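Ulmont Community Help > Automation > Kits and add-ons

Kokik drawer and door task pack: worth it for a small arm?

Posted by grondia_bench, 8th April

I'm looking at the Kokik household task pack for our simulator. The listing says it covers boxy appliances, cabinets and drawers with working joints, plus table and wall textures. The licence is $600 for one seat or $900 with the scripted demos. We run a single arm with a two-finger gripper and mostly want pull and approach tasks. Does the pack behave at the contact stage, or is it only good for renders? The view below is from the trial download.
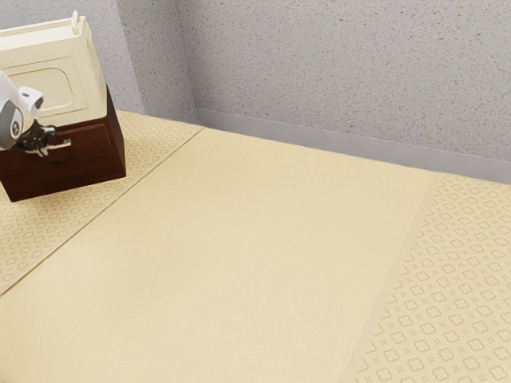 Trial scene, arm at the front of the dark base.

I've read the Pomare comparison from February but it only covers load times.

pomare_user_lane

We have the one-seat licence. Renders are fine. Didn't try much else. Support got back to me in two days.

tortoise_loop

I've used the version with demos for a few months. Notes, in the order you will run into them.

Collision shapes are simplified. The default hull on some handles fills the gap behind the bar, so the fingers stop short even though the visual mesh is open. Switch the handle to the decomposed hull in the asset settings before you tune anything else. Physics gets slower, but grasps become possible.

Drawer friction is set low out of the box. A light bump will open a drawer, which flatters your success rate. I raised the joint damping until a released drawer stopped within a centimetre.

Wrist camera views are where the pack earns its price. Metal and wood hold up at short range, and the printed table surfaces give a feature tracker something to work with. Plain panels don't, so expect drift over those.

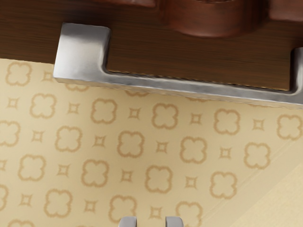
Can the scripted demos be replayed on a different arm?
They can if the arm has six or more joints and you supply your own inverse kinematics. The demos are stored as gripper poses, so joint limits are checked only at replay, and any pose out of reach is skipped with a line in the log.

One complaint: the colour randomiser changes wall and table together unless you split the material groups by hand. The manual puts this in an appendix.

For pull and approach tasks on one arm I'd buy the $600 seat and write your own demos. The scripted ones all come in from the same side and you will end up replacing them.

grondia_bench

Thanks. The hull setting was the problem. Going with the single seat.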